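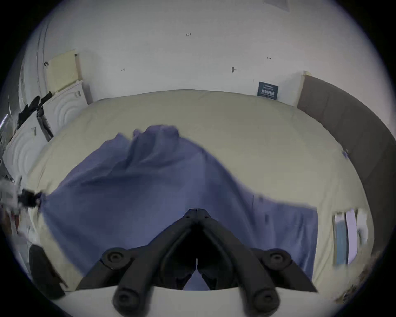 Figure 1. Blue cloth in a bedroom.

Getting to Blue: Growing and Dyeing with Woad

Cyril Dobson
Final project report, Plants and People
Dec 11, 2021

Introduction

Blue is everywhere now. Sheets, work shirts, jeans, school bags. Before I took this class I had never wondered where it came from before there were factories to make it, and when I found out that for a long time in Europe a lot of it came out of a weedy-looking plant in the cabbage family, I knew what I wanted to do my project on.

The plant is woad (Isatis tinctoria). Its leaves hold the building blocks of indigo, the same dye you get from the tropical indigo plant, only much less of it. People have been using it for more than 2000 years. My question was pretty simple: could a beginner with a small garden plot get a real blue on cloth, and would it survive the wash?

Growing the plants

I should say first that woad is listed as a noxious weed in several western states, so check before you plant any. It is allowed where I live, but I cut off every flower stalk anyway.

I had a strip at the Plokedell community garden, next to the fence on the Pidden Road side. The soil there is heavy and gets soggy in spring. Woad didn't mind at all! In its first year it makes a low clump of long leaves, a bit like spinach, and slugs mostly left it alone. The second row came up patchy and I filled the holes with lettuce.

I picked in July, after a hot dry stretch, which my reading said would give the strongest color. The leaves have to be used the same day. I learned that the hard way with my first basket, which sat overnight in the garage and gave me a bucket of brown water and nothing else.

Making the dye

The leaves don't look blue and they don't stain your hands blue. You tear them up, steep them in very hot water, cool the whole thing down fast, and strain it. At this point it looks like dark tea. Then you add washing soda and whisk, and whisk, and whisk. The foam turns green and then, if you're lucky, blue. After that the pigment sinks and you pour off the liquid on top.

Indigo will not dissolve in plain water, so to dye with it you have to take the oxygen back out of the vat. I used the fruit sugar and lime method from the class handout. The finished vat was yellow-green with a coppery skin. Cloth comes out of it yellow and turns blue in the air while you stand there watching it. I must have called my whole family outside for this, twice.

Results

I dyed 25 squares of cotton and wool. One dip on cotton gave a pale, slightly gray blue. Four dips gave a good medium blue, close to faded denim. Wool took the color faster and more evenly. The cotton squares that I hadn't scoured first came out blotchy, especially along the folds.

For the wash test I used cool water and ordinary detergent. The darker pieces rubbed off a little on a white rag at first and then settled down. The single-dip cotton faded the most. I left one strip of each in a south window too, but the strips on the left got shaded by a plant, so I'm not counting those results.

What I would change

I would scour everything, weigh the leaves properly, and keep notes on the temperature of the vat. I would also like to compare my woad with Japanese indigo, which is supposed to be richer and grows fine in a pot. The seeds are already in my desk drawer.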